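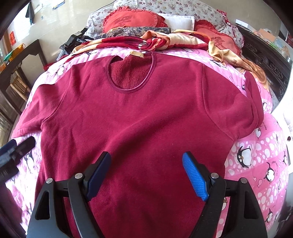
How Do You Teach a Robot to Fold a Sweater?
From the Brutport Junior Robot Club pages for younger readers
Posted January 28, 2021

If you are between eight and eleven, there is a good chance that somebody has told you to fold your clothes. There is also a good chance that you pushed them into a drawer and leaned on it until it closed. A robot can't even do that much unless it is taught.

Our club has spent the winter on a project called Clendo, which is supposed to end with a robot arm folding a sweater. (Supposed to is an important pair of words in robotics.) This page explains how the project works, and why a sweater is harder than it looks.

Why start with clothes?

Robots have been good at lifting hard things for a long time. A metal box is a polite object. It has corners, it stays the same shape, and if you put it down and come back after lunch, it still looks like a box.

Cloth has no manners at all. Lift a sweater by the shoulder and the rest of it droops. Lift it by the cuff and it droops in a completely different way. Drop it and it lands in a shape it has probably never been in before and will never be in again. Engineers call things like this "deformable," a long word for floppy. Rope is deformable, and so are bread dough, plastic bags and most pancakes.

You fold floppy things without thinking much about it. Your eyes find the edge, your fingers feel when they have two layers and when they have one, and if a sleeve gets away from you, you grab it again while talking about something else. A robot has to get every bit of that from somewhere.

Can't you just write instructions?

We tried! Each of us wrote down how to fold a long-sleeved top, and then we swapped papers and did exactly what the paper said, and nothing more. One paper started with "Pick it up." Pick it up where? With how many fingers? One paper forgot the sleeves. Another had us folding the same side over and over, and would have gone on until May if we hadn't stopped for snacks.

The longest set of instructions had 26 steps, and it still only worked if the top was already lying flat and facing the right way. Real laundry hardly ever does you that favor.

So Clendo uses another way, called learning from demonstration. It means showing instead of telling. You probably learned to tie your shoes like this. Somebody tied theirs slowly, you copied them, you made a knot that had to be cut off with scissors, and then you tried again.

Borrowing the robot's fingers

You might think we could simply film a person folding clothes and play it to the robot. The trouble is hands. You have four fingers and a thumb on each of yours, and they can do very clever things. Our robot's hand has two fingers that open and close, a bit like kitchen tongs. If you show it a trick that needs a thumb, it has nothing to do the trick with.

The answer is to give the human the same sort of fingers as the robot. You hold a gripper in each hand and do the whole job with those. A camera goes along on the gripper, so the robot later gets to see the job from where its own hand would be. The pads on the fingers do the actual holding, and the smaller the pinch of cloth between them, the more careful you have to be.
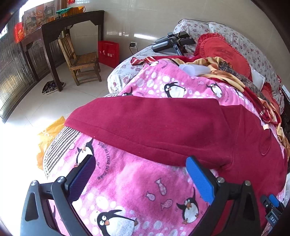
It is very slow at first. Your first few tries feel like eating noodles while wearing oven mitts, and you will be sure that the gripper is broken. (We checked. The gripper was fine.) After a while you stop thinking about the tool and start thinking about the sweater, and those are the tries worth keeping.

One complete try, from the first grab to the last pat, is called a demonstration. Our club recorded 210 of them before the winter break and 336 by the time we came to write this page. That sounds like plenty until you remember that a computer doesn't know what a sleeve is. It has to see sleeves straight, bent, twisted, and hiding underneath, until it begins to guess what a sleeve usually does next.

Words you can use to impress people

Gripper: the part of a robot that grabs. It can have two fingers, or more, or none at all. Some use suction, like an octopus.

Demonstration: one example of a job being done, recorded so that a computer can study it.

Training: the part where the computer goes through the demonstrations looking for patterns. There is very little to watch. We recommend bringing a book.

Policy: the set of habits the robot ends up with. It takes what the camera sees and decides what the hand should do next. It has nothing to do with school policy, such as the one about running in the hallway.

Does the background matter?

More than you would guess. Suppose every single demonstration took place on a plain gray table. The robot might decide that the gray table is part of the recipe. Put the same sweater on a bed with a busy pattern and it could have no idea where the sweater stops and the bed starts. A cartoon animal on a blanket is just as interesting to a computer as a collar, at least until it has learned better.

That is why it helps to practice in ordinary rooms, with pillows and blankets and things on the shelves. Please tell this to anyone who asks you to tidy up before robot club. It has not worked for us yet, but you may have nicer grown-ups. 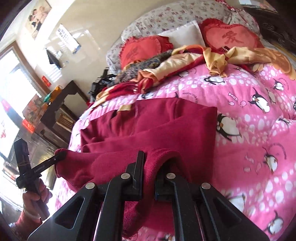

Two grippers meet over a dark red fleece, with penguins underneath.

What about mistakes?

We keep some of them. If a sleeve slips and you pick it up again, the robot gets to see how a person recovers from a slip, and it is going to need that. What we throw away are the tries where somebody sneezed and threw the sweater, or wandered off in the middle.

For our first real test we used a robot arm that we named Zindska. We gave it roughly 19 goes. On the good ones it folded a sleeve in quite neatly. On the others it carefully folded the air next to the sleeve, then stopped, as if waiting for applause.

Try it at home

You need two pairs of kitchen tongs, a long-sleeved top, and a bed or a table. Ask before you take the tongs.

1. Drop the top so that it lands in a heap.
2. Using only the tongs, spread it out flat. No elbows and no chin.
3. Fold in one sleeve, then the other.
4. Fold the bottom up to the neck.
5. Shake it out and do it again, starting from a different heap.

Ask a friend to watch and write down every time you let go and grab again. Then swap places. If you have a thick sweater and a thin T-shirt, try both and see which one gives you more trouble.

Next time on these pages: Yan, our wheeled robot, tries to cross a rug.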